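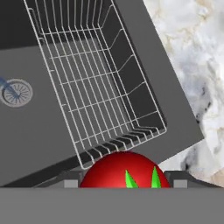

ok so a few of you asked what I've been doing with my evenings since December and the answer is: robot class! Student project, team of four, one simulated kitchen, one very patient laptop. Thread, because I can't shut up about it.

The class is the intro robotics one at Stasirholm. You get a fake kitchen, a fake arm and a list of chores, and by the end of term your arm has to do the chores without a human steering. Everything runs in simulation. No real dishes are harmed (my roommates are relieved).

We named our project Ladon, after the dragon that guards the apples in the Greek story. Marloes Van der Linden came up with it and we all said yes in, like, two seconds. Then we spent an hour arguing about the team logo. We still don't have a team logo.

Our chore is sink stuff. Pick up a thing, get it to where it belongs, don't whack the dish rack on the way. I thought we'd drawn the easy one because the other team got drawers. Reader, I was wrong. Drawers only go in and out!!

The rack is my enemy. It's all thin wires, and every wire is something for the physics to get upset about. The first time our fingers brushed one, the whole arm started buzzing like an angry fridge. I laughed so hard I had to leave the lab.

How we teach it: one of us drives the arm by hand with a controller, we save the run, and then the program learns from a big pile of saved runs. Our pile is 100 runs. I drove a lot of them and my thumbs would like a word.

Thing I learned by run 10 or so: being smooth matters way more than being fast. I was racing through mine, feeling very cool, and the arm copied every single jerk and wobble. It drove exactly like me. Rude.

Marloes drives like she's carrying a sleeping baby. Her runs look boring and the arm LOVES them. We threw out 13 of mine and redid them her way, which hurt my feelings for one evening and then the arm got noticeably better, so fine.

Most of what I look at all day is the view from the wrist camera, looking down past the fingers. It messes with your head at first. You push the stick left and the whole sink swings the other way. I've started tilting my head at the screen like a confused dog.

Also from up there you really can't tell how high you are above a thing! Red round fruit with little green points, looks like it's sitting perfectly between the pads, you close the fingers and... air. My fix was to watch the shadows. Marloes's fix was to go slower. (See a pattern?)

Somebody asked if it's like a video game. Kind of? A game where you play the same level for a week, and your score is how well somebody else plays it after you leave the room.

Biggest bug so far was totally my fault. I'd saved a bunch of runs with the camera view and the arm positions off by a few steps, so the program was learning to react to stuff a moment too late. Two evenings of "why is it like this" and then one line to fix. I bought everybody fries.

Test scores, for the nerds: each team gets 10 tries per check-in. At the first one we made zero. Not one. The arm lowered itself into the sink and just stayed there like it was having a bath. At the last one we made 9!! I screamed, and the drawer team came in to see if somebody was hurt.

The one we missed bothers me more than it should. It started fine, lined up fine, then wandered off toward the rack and stopped. We've watched the replay so many times. My best guess is there's nothing in our runs that starts that close to the rim, so it had no clue what to do. More driving for me, yay.

Next up: the instructors move things around before the test and we don't get to see where. Different start spots, different lighting, maybe different objects. Everybody's acting calm. We are not calm.

If you want to try this kind of thing yourself, you need way less math than I feared going in. I'm decent at algebra and that's it. What I did need was patience, a notebook (write down WHICH folder your good runs are in, please, I'm begging) and a teammate who'll tell you your driving is bad.

Drawer team just messaged that theirs now opens the drawer and shuts it again on its own finger, over and over. Going next door to watch. More after the next check-in!

Last updated: 2022-02-12

Contact | © Team Ladon, Stasirholm | Back to top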